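Maintenance notes on the bowl cell, January
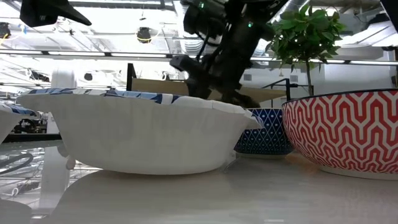
The arm at the bowls, with the gripper behind the rim of the white paper one.

The bowl cell at Corkeck is now in its second year of service, and I am pleased to set down the current care routine for the benefit of colleagues at Janby, who will be commissioning a similar arm. The procedure was prepared by Danjuma Onuoha and revised by me after the winter shutdown.

The gripper fingers are wiped with a dry cloth at the start of each shift. Finger alignment is checked every 14 days, or after 504 cycles if that comes first. Cables on the upper arm are inspected at the same interval — in particular where they bend near the brackets — and any tie that has slipped is replaced.

Bowls of differing height require separate approach settings. The paper bowl is the least forgiving, as its wall creases under light pressure, and the closing force must be lowered before it is placed on the table. The ceramic settings should not be copied across.

At 2,485 cycles the finger pads were changed. One retaining screw had worn and was replaced with a part from Darkis. Tamunoemi Ogbonna repeated the zero-point check the same afternoon and signed the log.

The table height has yet to be measured again. I will post the revised figures once they are entered.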